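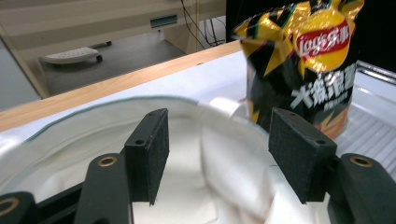

Unit 6: Closures, refurbishments and the park calendar

Course: Visitor Attraction Operations
Tutor: Wendell Kincaid
Notes revised 2014-08-10

Read these before the seminar. The set reading is the chapter on maintenance planning in the course pack, up to the section on insurance, which we leave until Unit 9.

6.1 What counts as a refurbishment

Parks use the word loosely. On a public closures page it can cover anything from a coat of paint on a queue rail to a ride being stripped down to its foundations. For this course we use the following terms.

Routine maintenance. Work done before opening or after closing. Guests do not see it and it is not announced.

Short closure. One ride, shop or restaurant is shut for between one day and two weeks. It usually goes on the website and on a board at the gate.

Refurbishment. A planned closure of more than two weeks, with its own budget line and a named project manager.

Redevelopment. The attraction that reopens is a different one, or different enough that it gets a new name or a new place on the map. The planning rules, the marketing and the accounts all treat this separately, and so should you in your assignment.

An unplanned breakdown is none of these. It may turn into one of them if parts have to be ordered.

6.2 When to close

The simple answer is in the quiet season. For a park in a cold climate that closes for the winter, most heavy work is done then and there is little to decide. For a park or resort open all year the question is harder, for these reasons.

Quiet weeks are not evenly spread. They fall in small gaps between school holidays, and a ten-week job will not fit in a three-week gap.

Every department wants the same gap. If three large rides close in the same quiet month, the guests who do come find a thin park at full price.

Contractors know the season too. Specialist firms are booked well ahead for the winter months and may charge less in late spring.

Some jobs depend on the weather. Outdoor painting, concrete and anything involving a drained lake or channel may need warm, dry days, and those are the days when the park is busy.

Water rides are the usual exception to the problem. Demand for them drops in cold weather even where the park stays open, so the lost capacity costs less.

6.3 Working out lost capacity

You need the hourly capacity of each attraction, and you need the real figure, taken from operating logs. The figure in the manufacturer's brochure assumes that every seat is filled and every dispatch is on time.

Worked case: Benavides

Benavides is a mid-sized park with one entrance and a long lake in the middle. Its largest ride, Omer, is an indoor boat ride. The brochure capacity is 2,000 guests an hour. The logs for the previous season gave an average of 973. Staff had assumed the figure was much nearer the brochure one, and the closure plan had been drawn up on that basis.

Two things explained the gap. The ride had been running with fewer boats than it was designed for, and loading was slow at the single platform in use.

The effect on the plan was large. The planners had thought they needed to replace the whole 2,000 during the closure, and had asked for extra street shows, a longer parade and a second boat on the lake. On the logged figure they could drop the second boat and keep the parade as it was. The street shows stayed.

Note what the case does not say. It does not say Omer was unimportant. A ride that people have come a long way to see cannot be replaced by the same number of seats somewhere else. Capacity tells you where people will stand. It tells you nothing about how they will feel.

6.4 Hotels and resort areas

Hotel work differs from ride work in that the guests are asleep next to it. Most resort hotels are done in phases, one block or floor at a time, so that the rest can go on selling.

Things to settle before a phased hotel job starts:

Which rooms are closed, and which open rooms face or adjoin them.

Permitted hours for noisy work. Nine in the morning to five in the afternoon is common. Check what the contract says about drilling at weekends.

Where lorries come in. A route past the main pool will be complained about every day.

What happens to the lobby. If check-in moves to a temporary desk, the luggage store, the taxi rank and the coach stop usually have to move with it.

What guests are told, and when. See 6.5.

The Sivis hotel, which is on the same site as Benavides, has 200 rooms in four blocks. Its lobby was rebuilt while all four blocks stayed open. Walls went up across the main floor in April and a temporary reception was put in the conference wing. The move itself went smoothly. The trouble was food. The only breakfast room was reached through the old lobby, and the diversion took guests outdoors and past the kitchens. After a fortnight a second breakfast service was started in the conference wing, at a cost that had not been budgeted for.

For discussion: at what point in the planning should the breakfast route have been noticed, and by whom? Bring a sketch map.

6.5 Telling the public

There are two audiences. One has already booked and the other has not.

People who have booked should hear directly, by letter or email, if the closure affects something they have paid for or something that is likely to be the main reason for their visit. The message should give the dates, say what is closed and what stays open, and say what they can do if they want to change their booking. It should not be longer than a page.

People who have not booked will look at the website, and many will look first at fan sites and news pages. These are often quicker than the park. They pick up construction permits, staff remarks, gaps in the booking calendar and photographs of walls going up. A park which says nothing will find that the dates in circulation are somebody else's guess, and that it gets blamed when the guess is wrong.

Use of dates. Give a closing date as soon as it is certain. Be careful with a reopening date. Three forms of words are in common use:

"Closed until 14 November" reads as a promise. Use it only when there is slack in the programme.

"Reopening in the autumn" is safer, but people will complain if it is the last week of autumn.

"Closed for refurbishment" with no date is the safest for the park and the least useful to the guest. It can be justified for redevelopment. For a short closure it just looks careless.

Soft opening. Many attractions run for a few days or weeks before the announced date, without publicity, so that staff can practise and faults can be found. Guests like to come across one. The rule is that no member of staff should tell a guest that the ride will be open later in the day, even if it was open that morning.

6.6 Walls, signs and what can be seen

Construction walls are part of the guest area for as long as they stand. Plan them as such.

Height should be enough to hide people working at ground level. Scaffold above that height is harder to deal with, and printed netting is the usual answer where the building is in a main view.

Walls narrow paths. Measure the remaining width with a pushchair and a wheelchair passing each other, and do it at parade time as well.

Signs should say what is closed and which way to go round. A sign which only apologises is no help to someone looking for the toilets.

Toilets, drinking water and first aid must be checked on every closure plan. If one of them is behind the wall, a replacement has to be open before the wall goes up.

6.7 Keeping the closure list

Every park should have one list of closures, kept by one person. In practice there are often several: one in engineering, one in entertainment, one in food and drink, and one on the website. They drift apart. At Benavides the lists were brought together in a scheduling package called Nusix, which helped, but only after the departments had agreed who was allowed to change a date. For a small park a shared spreadsheet will do the same job.

The list should show, for each item:

Name of the attraction, shop or restaurant as it appears on the guest map

First day closed

First day open again, with a note saying whether that date may be published

Hourly capacity lost, from the logs

Person responsible

Anything else that closes or moves as a result

The last column is the one most often left blank. In the Sivis case it would have had the word "breakfast" in it.

6.8 Reopening

Allow time between the contractor handing over and the first guest riding. The work in that gap includes testing, inspection, staff training, restocking of any shop at the exit, cleaning and the removal of walls. Cleaning is underestimated on almost every job, particularly indoors, where dust goes on settling after the trades have left.

Staff who worked the attraction before the closure still need retraining. Small changes catch people out: a gate that opens the other way, or an emergency stop in a new position.

Do not let go of the extra entertainment on the first day. A reopened attraction draws long queues and often runs below its normal rate for a while, so the pressure on the rest of the park may be no lower than it was the week before.

Seminar preparation

Choose a park or resort that you know and find its published closures for any three-month period. Put them in a table using the headings in 6.7. Leave blank anything you cannot find, and do not guess at capacities.

Mark any week in which 2 or more major attractions are closed together. Write a short paragraph on whether you think the overlap was planned.

Write the email you would send to a family who have booked for one of those weeks. One page at most.

Hand in the table and the email together. The sketch map for 6.4 is for use in class and will not be marked.

Next unit: queues, timed tickets and booking windows.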